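Search this manual Search

Madigan Cell Guide, Section 9: Setting up the arm for board work

I wrote this part after our second rebuild of the cell, so it follows the order I do things in myself. Your arm may be bolted down differently from ours, but the steps should carry over. Set aside a quiet hour the first time – you'll go quicker after that.

CAUTION: Pull the power cord from the computer and press its power button once before the arm goes anywhere near the case. Keep your own hands out while the arm is enabled, even at crawl speed!

1. Lay the computer on its side on the slatted table, open side up, and push it against the stops. If it rocks, find out why now. It's usually a stray screw in a slot.

2. Put the fixture tray down next to the computer and clamp it. The arm picks its parts from there, so if the tray shifts, every pick position shifts with it.

3. Check the arm cable. I leave enough slack for a full turn of the wrist, then run the arm by hand to its farthest point and look again.

4. Load the Tonix program for board work and set the speed to 9 percent. You can raise it later (I rarely do).

5. Jog the gripper over the board and stop well clear of the tallest part. Look from the side and on the wrist camera.

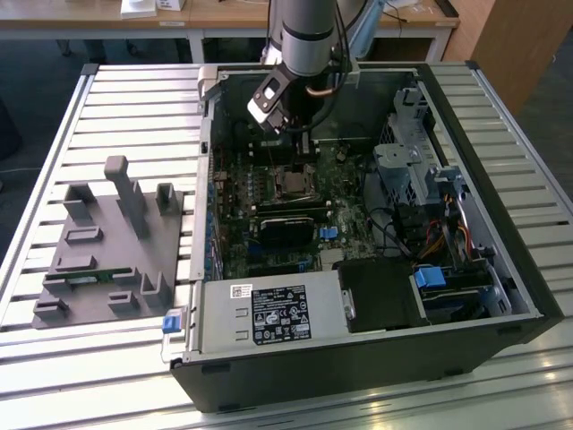
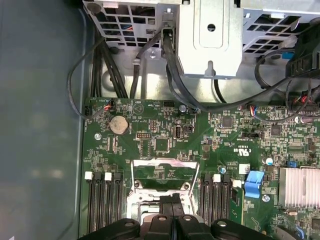

6. Teach the hover point first and save it. Then teach the memory slots, working from the one nearest the socket outward.

7. Come straight down to each slot in small steps. Paavo Ruotsalainen likes to come in at a slant and fix it afterward, and we've argued over it plenty, but straight down is what the program expects.

8. Run the whole path once with nothing in the fingers. Keep your thumb on the stop button.

NOTE: Loose cables are the thing to watch. Tuck them away from the path or tie them back before step 6, and check them again if you swap computers.

NOTE: If you see a contact fault, back straight up to the hover point before you clear it. Clearing it down in the slot makes the arm twitch, and I've bent a latch that way.

Looking after it

Wipe the finger pads every 155 cycles with a dry cloth. At some 2000 cycles, change the pads and teach the hover point over again, even if the old one looks fine. The pad screws only need to be snug – Heikki Kauppinen stripped two of them last June and we had to wait for new ones from Belomeck.

If picks start landing a hair off, check the tray clamps before you touch the program. Write any new offset in the cell log with your initials, please!

Last updated: June

Contact the Madigan cell team | Copyright Madigan | Back to top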